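Lab diary, 19 October 2018
The long day with the drive insertion

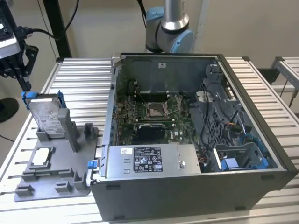 Morning

I came early to have the cell for myself before Maritza needs it. The computer was already on its side on the aluminum table, with the open part up, and the tray to the left of it. I put one hard drive in its blue caddy into the back slot of the tray, standing, and then I read again my notes from last night so that I don't repeat the same error.

The question is still the old one from February. Does the arm put the drive into the cage better when it searches in a spiral, or when it leans the caddy a little and feels for the edge first? Édgar believes in the spiral. I believe in the leaning, but I must be careful, because I want it too much.

I ran the spiral first. Of 19 trials, 5 failed, all of them in the same manner: one rail goes in, the other one stays on the lip, and the force rises until the program stops. I wrote down the force for each one by hand also, as Édgar does not trust the log file after what happened with Mukeo.

Afternoon

Then the leaning method, also 19 trials, same drive, same starting place. Four failed. So the difference is one trial, and one trial is nothing. I was sitting a while with the sheet on my knees and felt quite stupid.

Ruth looked at it after lunch and asked me a good question: where did they fail? I had not looked. Three of the four came one after the other, directly after I had taken the tray off to clean under it. I think I put it back a little turned. It is printed plastic and it sits well, but "well" is maybe half a millimeter, and half a millimeter is the whole problem we study. If I leave these three out, my method looks wonderful. I may not leave them out, of course. Edith would send the paper back to me with one red line over the page, and she would be right.

What I can do is to repeat both sets tomorrow, with the tray measured before each trial, and mix the order of the two methods. Amber has a small script for the mixing, from her work at Brotholm, and she will send it tonight.

Evening

Counted all the trials since we began: 2088. More than I believed. Most of them are from the time before we had the tray, so they are useful only for the introduction — maybe one sentence.

The cables worry me still. In two trials the gripper touched a cable near the cage, and the force curve has a small hill there which looks almost like contact with the rail. Must ask Ruth if we tie them back or if this is cheating. A real computer has cables.

Wrote to Mother. Did not call, too late there. Tomorrow: bring the good caliper, and eat something before eleven.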